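Aus den Projekten: Teleoperation in der Simulation

Das Projekt Zuvdale hat im Sommer seine zweite Erhebungsphase aufgenommen. Gegenstand sind Reinigungs- und Aufräumarbeiten im Sanitärbereich, die einem Roboterarm per Fernsteuerung vorgeführt werden. Die Federführung liegt bei Cludeo; der Standort Gristudstead stellt die Bedienplätze und betreut die Simulationsumgebung.

Vorgesehen sind 300 Vorführungen, verteilt auf 3 Aufgabengruppen. Eine einzelne Vorführung darf höchstens 90 Sekunden dauern. Aufgezeichnet werden die Gelenkstellungen, der Zustand des Greifers und die Eingaben der bedienenden Person.
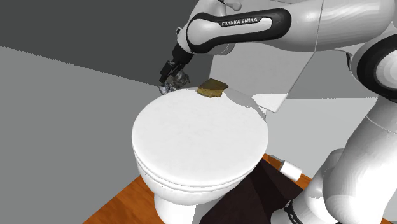 Abgebrochene Durchgänge werden gesondert abgelegt und gehen nicht in das Training ein. Der Abschlussbericht der ersten Phase hatte empfohlen, die Ausgangslage der Gegenstände stärker zu variieren. Dem wird nun Rechnung getragen: Vor jedem Durchgang werden die Positionen neu festgelegt.

Bislang liegen 70 geprüfte Vorführungen vor. Die Auswertung übernimmt die Arbeitsgruppe Wasilewska, ein Zwischenbericht ist für Oktober angekündigt. Anfragen zur Nutzung der Daten sind schriftlich an die Projektleitung bei Cludeo zu richten.

Stand: 16.08.2024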